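Comunidad Macedo > Casa y oficina > Escritura y papelería

¿Cómo guardar un rotulador en un vaso de papel sin que se vuelque ni se seque?

Publicado por Nikau Ruddock

Hola a todos. Perdonen si mi español tiene algún error, lo estudio desde hace pocos años y escribo despacio.

Tengo una mesa blanca de trabajo y en ella no quiero poner muchos objetos. Antes usaba un portalápices de metal de la marca Bradow, pero pesaba mucho y me dejaba marcas en la superficie. Ahora he decidido usar un vaso de papel, de los que se compran en paquete de 50, y dentro pongo un solo rotulador.

Mis dudas son dos. La primera es si el vaso se puede caer por el peso del rotulador, que queda siempre inclinado contra el borde. La segunda es sobre la tinta: he leído que un rotulador guardado con la tapa hacia arriba se seca antes, y otra persona me ha dicho lo contrario. Pongo una foto para que se entienda mejor.
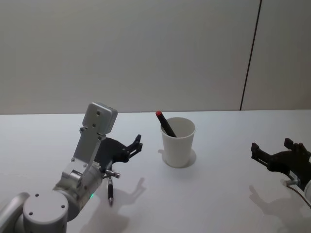 El vaso en el centro de la mesa, con el rotulador negro de tapa roja.

La mesa se usa todos los días y a veces alguien la empuja un poco al pasar. No quiero pegar el vaso con cinta adhesiva. Gracias de antemano por su paciencia.

82 visitas

Respuesta de Cala56

Buenas, Nikau. Se te entiende perfectamente.

Por el peso no te preocupes demasiado, un rotulador normal es ligero. El problema es que un vaso de papel casi vacío también lo es, y con un golpe en la mesa se va al suelo todo. Yo echo dentro dos dedos de arroz crudo o de piedrecitas de acuario. El rotulador se clava un poco y queda más derecho. Si usas arroz, cámbialo de vez en cuando, que coge polvo.

Otra opción es meter un vaso dentro de otro y poner unas monedas entre los dos fondos. No se ven desde fuera y no ensucian.

De la tinta no sé nada, los míos se secan siempre porque pierdo las tapas.

Respuesta de wekov

compra un portalápices de plástico y ya está, valen poco

Respuesta de Marisol T.

Añado lo de la tinta, que ha quedado sin contestar. Depende del tipo. Los de pizarra blanca es mejor guardarlos tumbados, porque de pie con la punta hacia arriba el pigmento baja y luego escriben pálido. Con los permanentes se nota menos, aunque yo también los tumbo. Lo que seca un rotulador es sobre todo una tapa mal cerrada: aprieta hasta oír el clic.

Si prefieres seguir con el vaso, dale la vuelta al rotulador y déjalo con la tapa hacia abajo. ¿El tuyo es de pizarra o permanente?

Comentario de Nikau Ruddock

Es permanente. Voy a probar lo de las monedas y a poner la tapa hacia abajo. Muchas gracias a Cala y a Marisol por explicarlo con tanto detalle.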